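June 9, 2020
Pademellon and bettong bench notes, Rirkdale

Started on the May scat bags from the Skever transects. Each bag gets a number, then drying at 60 degrees overnight before anything is teased apart. Lost the first hour relabelling, as the pencil had rubbed off several of the bags from the creek end.

Bag 822 is the one Waltraud Egger queried. She had it down as red-necked pademellon from the pellet shape, but two of the pellets are flattened on one side and I'd lean towards a young swamp wallaby. Pulled guard hairs from it and made 2 slides. The scale pattern is poor on both – too much gelatine, my fault. Will redo with a thinner coat.

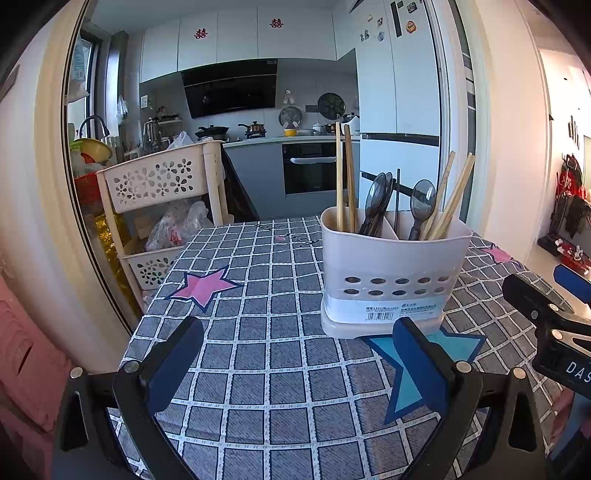

Grass fragments are most of what's in there, with some fern and a bit of fungal material. The spores under the 40x look like truffle types, which would fit either animal, so no help with the ID. Kept a subsample in ethanol in case we get funding to sequence it.

Bag 1722 was empty apart from leaf litter. Checked the field sheet and it says "pellets, fresh, log edge", so either they were tipped out or the number was copied wrong. Magalhães has the duplicate sheets. Have emailed.

Camera cards from the Kunley fenceline are still to go through. Waltraud went over the first card and has a doe with a well-grown joey out of the pouch, grazing at dusk, plus a lot of brushtails. She'd like the times corrected before anyone enters them – the clock on that unit was never changed from daylight saving.

To do:
Redo hair slides for 822
Order coverslips, the 22 mm ones
Chase 1722
Take the next tray out of the oven before lunch tomorrow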